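3.2 Wear marks on shared storage containers

The second part of the study looked at how containers age when they pass between many users. Earlier work on reusable packaging has mostly counted trips and breakages. Much less has been written about the slow surface damage that leads people to set a container aside while it can still hold a load. We wanted to know at what point users begin to treat a container as worn out, and whether that point matches the one written into the rental contracts.

Data came from two depots, Gandora and Hailu, which rent out bins to food wholesalers and small repair shops. The two depots follow the same contract but differ in how returned bins are handled. At Gandora, bins are washed and stacked on the day they come back. At Hailu they are kept in an open yard and washed in batches. Return slips were collected through the end of October, and 2,989 slips were complete enough to use. Slips with no bin number were dropped, as were those on which the reason for return had been left blank.

Each slip has a free-text line for remarks. Two coders, Tekleab and Cárdenas, read a first set of 200 slips separately and agreed on a short list of terms. They then split the rest between them. Where a remark fit more than one term - "scratched and smells," for instance - both were recorded. Remarks about late delivery or billing were coded as well but are not used in this section.
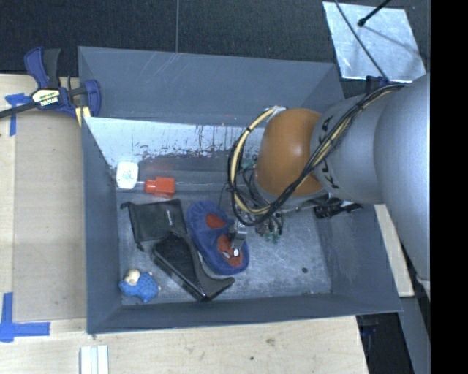

Figure 4. Gray bin with scratches and scuffs on its inner surfaces.

Scratches and scuffs were the most common remark at both depots, ahead of dents and bent rims. They were seldom given as the reason for return. Food wholesalers mentioned them more often than repair shops did, and they used stronger words. Several wrote that a scratched bin could not be cleaned, although the contract treats scratches as cosmetic and allows no refund for them. Repair shops wrote mainly about rims and handles.

We also sent a short questionnaire to account holders and received 148 replies. Respondents were asked to name the kind of damage that would make them refuse a bin at pickup. The answers follow the slips fairly closely for dents and rims. For scratches they do not: many respondents who had never complained about scratches on a slip said they would refuse a scratched bin if another were on hand. This suggests that the slips understate the effect of surface wear, at least where users have a choice.

Stock levels may explain part of the gap. Hailu often runs short before holidays, and customers there take what is left in the yard. We return to this point in Section 4, where the pickup records are compared with the slips.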